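Oltstead Repair Library – Progress Report to the Neagu Fund
Second reporting period. Prepared by Blair Galbraith, project lead. 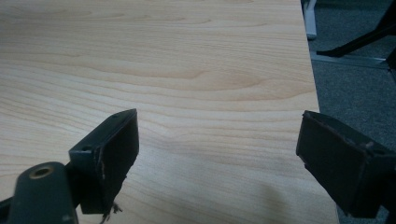

1. Where the money has gone

Most of the grant in this period went on rent, tools and shelving, in that order and with rent well ahead. Our application said we would spend the first part of the year "building a circulating stock of household and garden tools." We have done so. We have also learned that the public's idea of a household tool is broader than ours, and the stock now includes a cider press.

At the close of the period the catalog stood at 811 items. Loans since opening came to 2,771, which is above the target we gave you and well above the target I privately expected to miss. Pressure washers account for a silly share of the total. We own five and could lend twice as many on any dry weekend.

2. Late returns

You asked about these last time, so here they are. At the date of this report 59 items were overdue. Most are a few days late and come back with an apology and some mud. A handful have been out since winter, among them a tile cutter whose borrower assures us he is on the last wall. He has been on the last wall for some time.

Itzel Galindo has rewritten the reminder messages. The old ones were so polite that several members took them as a greeting. The new ones name the item and the date it was due, and stop there. Returns have picked up, and we have had one complaint about tone, from the man with the tile cutter.

3. The catalog software

We moved from the spreadsheet to Wudow in the winter. The move was planned for a weekend and took most of a month. Anayeli Serrano did nearly all of it and would like it noted that the spreadsheet contained four spellings of "hedge trimmer."

Wudow does what we need. Members can see what is out and reserve ahead, and the desk no longer has to answer the phone to say that the pressure washers are gone. It can't handle kits, so the drill and its case of bits are two separate loans. We have asked the supplier about this and received a very warm reply with no date in it.

4. Repair evenings

Ezequiel Espinoza runs these twice a month. Attendance is steady. Lamps and toasters do well, printers do badly, and we have stopped pretending otherwise on the poster. The Lirkari estate side of town is still poorly represented, mainly on account of the bus, which gives up for the day before we open the doors. Guadalupe Pacheco is talking to the school there about borrowing its hall for one session in June as a trial.

5. Behind schedule

The tool safety leaflet is late. We had a draft, then a longer draft, and then a meeting about the longer draft. The short one is going to print.

The second collection point has not opened. The landlord agreed terms and then found he had different ones. I would rather report this now than describe it next time as "ongoing" – a word I notice I used twice in the last report.

6. What we are asking for

No extra money this period. We would like permission to move the unspent signage budget to blade sharpening and electrical testing, both of which cost more than we guessed. The amounts are in the budget sheet sent separately. A yes or no before the June session would help.

Last updated: 6th May

Related items
First period progress report
Budget sheet and reallocation request
Borrowing rules for members
Repair evenings: what to bring
Pressure washer waiting list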